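Throw pillows on a tan sofa - how many is too many?

gunn_porch
Sat 9 September
Hi all! We've had our beige tufted sofa since June and I still can't settle on pillows. I'm leaning toward one light gray and a pair of muted blues, but my sister says blue goes cold on tan.
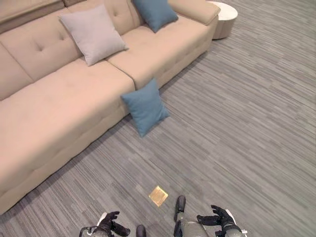
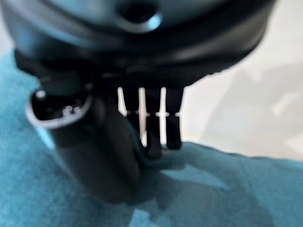
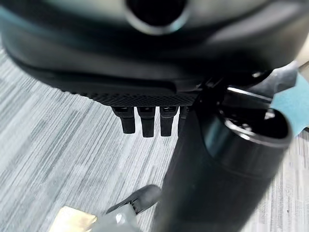 I have $200 to spend and would love to keep some for a lamp.

Wilma Baird
I'd keep both blues, dear - they calm all that peachy tan down.

clasex44
Sorry Wilma, I disagree. Rust or nothing.

gunn_porch
Rust?! With my carpet?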